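Ulla 2 – two-arm bench cell for handling small devices

Order no. 3219

Ulla 2 is a tabletop cell with two light arms, made for shops and test rooms that handle phones, small tablets and similar flat devices. It comes as a kit of parts and goes on a bench you already have. The notes on this page cover how the cell is set up and how to look after it once it is in use. The full manual comes with the kit.

What is in the kit

Two arms with bases and clamps
Two grippers with tapered tips
Two wrist cameras on brackets
Arm cables and power supplies
Jitik control software (licence for one computer)
Hex keys and spare screws for the tips

The computer, the bench and the power strip are not supplied.

Setting up the bench

Use a solid tabletop that does not rock. Clamp both bases to the same edge of the bench and tighten the clamps by hand, then a quarter turn with the key. The arms should be able to meet over the middle of the table without either one being at full stretch. If they can't, move the bases closer together before you do anything in the software.

Put the power strip on the side away from your working area and leave each cable enough slack for the elbow to fold fully. Move each arm through its range by hand, with the power off, and watch the cable the whole way. Tie it down only at the base. A cable tied at the elbow will pull at the connector and sooner or later the joint will drop out.

Handling a phone on charge

Phones can stay plugged in while they are handled. Lay the phone face up with the charging lead towards the edge of the bench where the bases are, and let the lead lie flat. One gripper takes the top edge and the other works at the end with the socket.

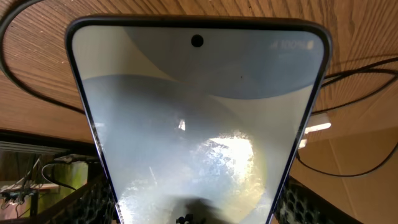
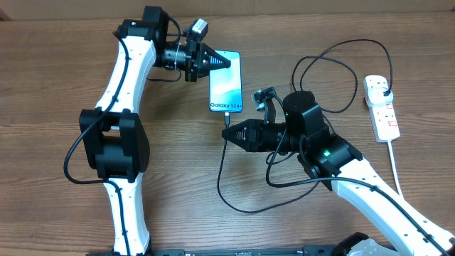 Set the closing force in Jitik before the first pick. Start at the lowest setting and go up one step at a time until the device no longer slips. Cases with soft edges need less than bare metal ones. For very thick devices the tips can be swapped for the wide pair from Koskela, sold separately under part no. 1692.

Wrist cameras

Each camera sits on its own bracket with a single screw. Aim it so that the ends of the tips show in the picture when the gripper is closed, and run the camera check in Jitik afterwards. Glass screens throw back a lot of light. If the check fails on a glossy device, turn off or shade any lamp close to the bench and try again.

Looking after the cell

Every day: wipe the tips with a dry cloth and look for cracks.
Every week: check the tip screws, the bracket screws and the base clamps.
Every month: unplug both arms, push each connector home and look for worn patches on the cables.

Don't use oil or spray cleaner on the joints – they are sealed and greased for life. If a joint grinds or feels stiff with the power off, stop using the arm and send it in.

Repairs

Joint motors, tips, brackets and cables can be bought singly from Brikar. Tips and cables can be changed at the bench. A new joint motor has to be given its number in Jitik before it is fitted, with no other motor connected. After any motor change, run the zero routine on that arm before you plug the second one back in.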